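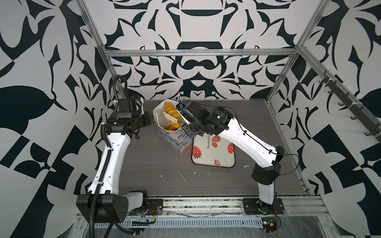 Catirau releases second collection of two-arm handling examples

Set of 759 recorded demonstrations covers the packing and unpacking of bakery goods and is open to applications from March

VULLAR — Catirau, the robotics company based in Vullar, has completed its second collection of recorded demonstrations for Shirima, the learning system it is developing for light food handling. The collection holds 759 demonstrations of one family of tasks, in which two robot arms move croissants between a paper gift bag and a serving tray, with or without a spatula.

The recordings will be made available from March to universities, colleges and small firms that apply for access. Larger companies can license the set on separate terms.

Shirima is trained on examples. An operator guides both arms through the task by hand from a pair of matching control arms, and the system stores what the cameras recorded together with the position of every joint and the opening of both grippers. The trained system is then asked to do the same work unaided. The quality of what it learns depends heavily on the quality and the spread of the examples, and most of the work described in this release went into those.

The first collection, finished last year, used rigid objects such as cups, blocks and lidded boxes. Those recordings gave Shirima a reasonable grounding in picking things up and putting them down, but they were of little help with bags. A paper bag moves when it is touched, its rim folds inwards, and its handles get between the fingers and whatever is inside. Kilano, a catering supplier that has worked with Catirau since the early trials, asked for the bag to be the main subject of the second round.

"Our customers send out food in bags all day long," Kilano said in a statement. "A machine that can only work with open trays would be of limited use to us. We wanted to see how it got on with an ordinary bag, one that gets creased and has to be opened up again."

How the examples were gathered

All 759 demonstrations were recorded at Catirau's workshop in Vullar, in a single enclosed cell. The two arms are mounted at the front edge of a grey wood-grain table and work inwards, one from each side. The cell has patterned walls in black and white on three sides. Views of the whole table come from fixed cameras, and each arm carries its own camera near the gripper.

A team of 10 operators took turns at the controls. Each was trained on practice runs that were later thrown away, and each worked in short blocks with a break between them. Catirau found during the first collection that tired operators begin to cut corners in ways that are hard to spot on screen — a gripper closing slightly early, or an arm waiting when it should be moving — and that the system copies these habits faithfully.

The tasks were set out on cards. A card gave the starting position, the finishing position and which arm was to do what, and left the operator to decide the path between them. Typical cards read as follows:

Bag to tray, right arm reaches in, left arm steadies the bag.
Tray to bag, one item at a time, left arm only.
Tray to bag with spatula, either arm.
Move an item that is touching another without shifting the second.
Open the mouth of the bag and leave it open.

Starting positions were changed between runs. The bag was turned, moved closer to one arm or set down with its rim pushed in. The tray, a pale one printed with strawberries, was also turned and shifted. A printed tray was chosen over a plain one after discussion with Kilano, whose own serving ware is rarely plain. 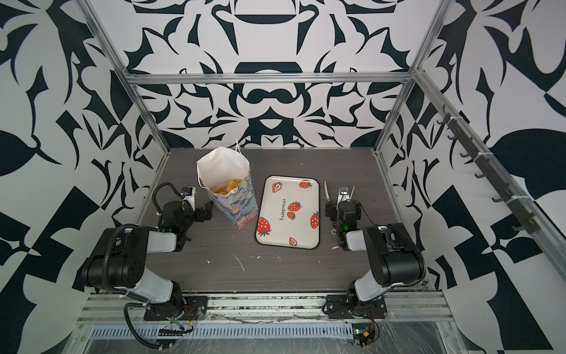
Of the full set, 319 demonstrations use both arms at the same moment, with one holding or steadying while the other reaches. These took the longest to record and had the highest rate of rejected attempts. Catirau believes they will also be the most useful part of the collection to outside groups, who can often record single-arm work themselves but may not have a second arm or the means to keep the two in step.

The remaining demonstrations use the arms in turn, or one arm alone with the other held back.

Mistakes kept in

Catirau has changed its approach to mistakes. In the first collection, any run in which an item was dropped or a bag fell over was deleted. The trained system performed well when all went to plan and poorly otherwise, as it had never been shown how to recover. In the second collection, a run is kept if the operator put the problem right without help and went on to reach the finishing position on the card. Such runs carry a label giving the point at which the trouble began and the point at which it was put right.

Runs were still rejected where a person had to reach into the cell, where a camera dropped out, or where the finishing position was not reached. A written log of rejected runs, with a short note on each, is supplied with the collection. The rejected recordings themselves are not included.

Every accepted run was watched in full by someone other than the operator who recorded it. The reviewer marked the start and end of each stage: reach, grasp, lift, carry, place, release. Where the reviewer and the operator disagreed, a second reviewer made the decision and the disagreement was noted in the file.

Grip and placing

The wrist views were given particular attention in this round. Fixed cameras show where the arms are in relation to the table, but they lose sight of the fingertips once these go below the rim of the bag or pass behind an item. The cameras at the wrist travel with the gripper and keep the fingers in view for much of the approach.

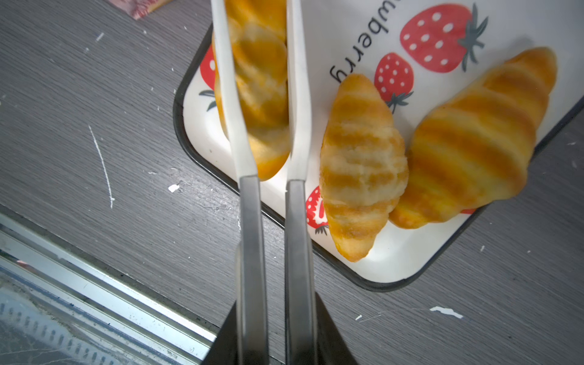

Items lying close together proved harder than the company had expected. With a gap on either side, an operator could lower the fingers straight down and close them. With items side by side, one finger had to go into a narrow space and the natural result was to push the neighbour away. Operators settled on several different answers to this, among them coming in from the end of the row, turning the wrist before lowering, and using the spatula to make room first. The company did not ask them to agree on one. All of these methods appear in the collection and are labelled by type, so that users can train on one method or a mixture.

How firmly to close the gripper was left to the operator, within a limit set in the control software. Catirau had considered fixing a single closing value for all runs, but early tests suggested that operators adjusted it more than they realised, easing off near the tips and closing further around the middle of an item. Those adjustments are preserved in the joint data.

Early results

Catirau has trained a first version of Shirima on the new collection and is testing it in the same cell. The company is not publishing success rates at this stage. It says that moving items from tray to bag is going better than moving them from bag to tray, and that the spatula work needs further examples before it can be relied on. Work in which the bag has partly collapsed remains the weakest area.

Tests in a different cell, with different lighting and plain walls, will begin once the present round is finished. A collection gathered in one place has obvious limits, and Catirau asks anyone using the recordings to bear in mind that they cover one table, one pair of arms and a narrow range of objects.

"We would sooner put out a modest set that has been properly checked than a very large one that has not," the company said. "People who want to use it should know exactly what was recorded and what was left out. We have tried to write that down in plain terms."

What is supplied

Each demonstration is supplied as a single folder containing the fixed and wrist camera recordings, the joint and gripper data for both arms, the text of the task card, and the reviewer's labels. All streams share one clock. A short guide explains the folder layout and the meaning of every label, and a small script is included for playing a run back alongside its joint data.

Operators are identified by number only. No sound was recorded.

Groups that received the first collection can use the same reading tools with the second, as the layout has been kept. Two label names have changed and are listed at the front of the guide.

Applications

Applications open in March. Applicants are asked to give the name of their institution or firm, a paragraph on intended use, and details of the storage they have available. There is no charge for teaching or unpaid research. Catirau expects to reply to each application within a fortnight.

A third collection is being planned with Kilano for the autumn and is likely to deal with lidded containers and stacked trays. Suggestions for task cards are welcome from groups already using either collection, and should be sent to the same office as applications.

Notes for editors

Catirau designs and tests handling equipment for small food businesses. Its workshop and offices are in Vullar.

Shirima is the company's learning system for two-arm handling. It is under development and is not on sale.

Kilano supplies prepared food and bakery goods to offices and events. It advised on the choice of tasks and objects and has no ownership of the recordings.

Visits to the workshop can be arranged through the Catirau press office, which is open from 9 am to 4 pm on working days.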